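Kanstead names Margarida Teixeira as Professor of Polymer Chemistry

Appointment brings a new solid-state group to the Department of Chemistry

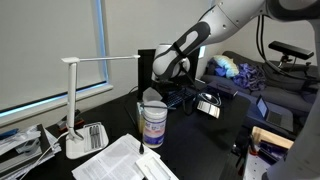 KANSTEAD, Apr 3, 2020 – The University of Kanstead has appointed Dr Margarida Teixeira as Professor of Polymer Chemistry. She will take up the post in December and will also lead the Materials Section within the Department of Chemistry.

Dr Teixeira joins from the Figueiredo Institute, where she has worked for 11 years on the ageing of packaging films and coatings. Her doctorate, supervised by Professor Natália Rebelo, dealt with how water moves through thin layers of nylon.

At Kanstead her group will study why some plastics turn brittle in storage while others of nearly the same make-up do not. The work draws on a collection of 2,806 aged samples, which will move with her from Figueiredo.
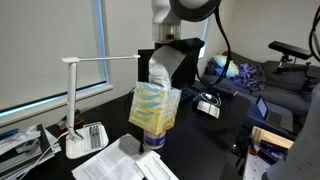

Staff and students

Two postdoctoral researchers, Rocío Olivares and Sumathi Mudaliar, will transfer with the group. Dr Olivares works on solid-state NMR methods and Dr Mudaliar on mechanical testing. Two PhD places will be advertised later in the year, one of them shared with the coatings firm Brarley.

The department teaches about 200 undergraduates. Professor Teixeira will take over the third-year course in polymer science and will offer final-year projects from the following session.

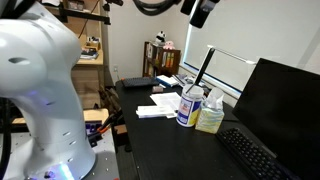
Department of Chemistry, University of Kanstead

"Margarida's work sits between our physical chemists and our engineers, and both have wanted a colleague in that area for a long time," said Professor Beatriz Salgado, Head of Chemistry.

Dr Teixeira said she was looking forward to the move. "The samples are slow to give up their results – a few have been on the shelf since I was a student.
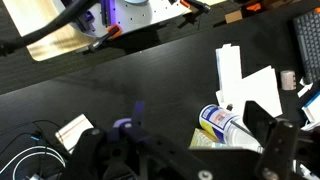

I would like the new PhD students to start with those, and to have the records open to other groups as we go."

Enquiries about the PhD places should be sent to the Department of Chemistry office.

ENDS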